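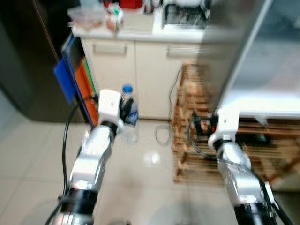 May. Countdown package for the Girkitz gossip show, second round of tests on the rank wipe. The wipe carries the old number off left and brings the new one in from the right with heavy directional blur on both. Last round the number turned to gray mush at the midpoint and the viewer lost track of which rank was leaving. The target is the level of detail the water bottle keeps down there in front of the cabinets: smeared, but the blue cap still holds as a patch of one color and the eye knows where the top of the object is. So the fill of the numeral has to be flat and saturated, and the outline can go. Outline removed on all ranks, 8 through 1. Gradient fill removed too. The midpoint now reads as a moving block of color with a clear leading side.

Blur length is keyed to the speed of the numeral instead of a fixed value. With the fixed value the blur stayed long during the settle and the number looked soft for the first moments of the voice-over. Keyed version settles clean. Render time went up a little, not enough to matter.

## Lower thirds

Name straps for celebrities are built from one template with two text fields, name on top and reason for being on the list underneath. Problems found:

- Long double-barreled names push past the safe area. Auto-shrink is on, but it shrinks both fields together, so the reason line becomes too small on a phone. Split the shrink so each field scales alone.
- All-caps setting in the template drops accents on some letters. Changed to mixed case. Looks calmer as well.
- Strap color for "confirmed" and "rumor" items is too close. On the old monitor by the door they are the same color. Rumor strap moved to yellow with dark text.
- The strap out-animation is longer than the gap before a clip on some quick cuts. Added a hard-cut option on the same trigger, held down.

The rumor/confirmed split came from Morgan (the channel), who want it in every episode and want it on screen for the full length of the claim. That means the strap can't animate off while the narrator is still talking about a breakup that no party has commented on. Editors need to know this before lock. Put it on the delivery sheet.

## Clip search

Archive pull for the first batch has 1000 clips in the bin, mostly red carpet, airport arrivals and party exteriors. Tagging is uneven. The older material is tagged by event only, so a search on a person's name returns nothing even when that person is in the middle of the shot. The newer material is tagged by person but not by outfit or company, and the writers mostly want company ("who was she standing next to").

Tried sorting the bin by event and then skimming at high speed with a marker key. Works for red carpet, where people come past one at a time and stop. Does not work for parties, where the useful second is a face turning in the background. For parties I went back to normal speed. Slow, but the missed shots from the fast pass were exactly the ones the script needed.

Rights status is a separate column and should be a separate color. Two clips in the test cut turned out to be cleared for promo use only. Replaced with stills and a slow push. The push needs a slight rotation or it looks like a frozen player.

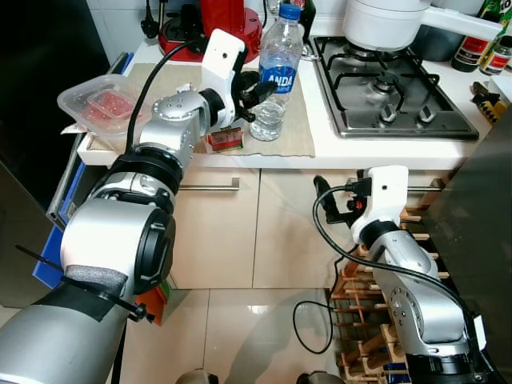 Reply from Erley on the test cut: the wipe is fine now, but the sting under it lands early, and on small speakers the impact is heard before the number has arrived, so rank 5 sounds like it belongs to rank 6. They asked for the sting to be moved 2 frames later and for the low end to be thinned. They also said the rumor strap in yellow is the first version they could read without leaning forward.

Moved the sting. On the big speakers the difference is hard to notice. On the laptop it is plain. Low end rolled off gently on the sting only, music bed left alone. Exported again and checked on the laptop, then on one phone held upright with the picture letterboxed. The number is small in that view but legible through the settle.

Thinning the sting made it feel quieter than the bed, so the bed now dips under it. Dip depth is set by ear per rank. The top rank gets the deepest dip and a longer hold, the bottom ones almost none. Without this the reveal of the top rank has the same weight as all the others and the last segment sags.

## Brillel playout

Brillel takes the wipe as a clip with alpha and the straps as live templates. Notes from loading it:

- Alpha came through as straight when the project expects premultiplied. Symptom: dark fringe on the numeral during blur, invisible when it is still. Check for this at the midpoint of the wipe, not on the held number.
- Template names with spaces load but can't be called from the rundown. Renamed with underscores.
- The rundown does not warn if the same rank is called twice. Did it by accident and got rank 4 twice with different celebrities. Needs a manual check before record.
- The font has to be installed on the playout machine too. It falls back without a message, and the fallback is wider, so the name strap overflows again and looks like the bug fixed above. Lost most of an hour on that.

Order is 52 episodes, so anything manual in the chain will be done a great many times. The rank check is the obvious one to automate. A script that reads the rundown and lists ranks in order with the name next to each would be enough. No need to touch Brillel itself for it.

## Open

Sponsor bug position against the rumor strap. Both want lower right. Morgan has not answered.

Pronunciation list for the narrator is missing the designers' names. Writers have it in a separate file under an old project title.

Recap card before the break: decide if it shows all ranks so far or only the last few. With everything on it the text is at the minimum size and there is no space for faces. Built both versions, saved side by side in the Girkitz folder. The short one has the newer strap colors, the full one still has the old ones and needs updating before anyone compares them.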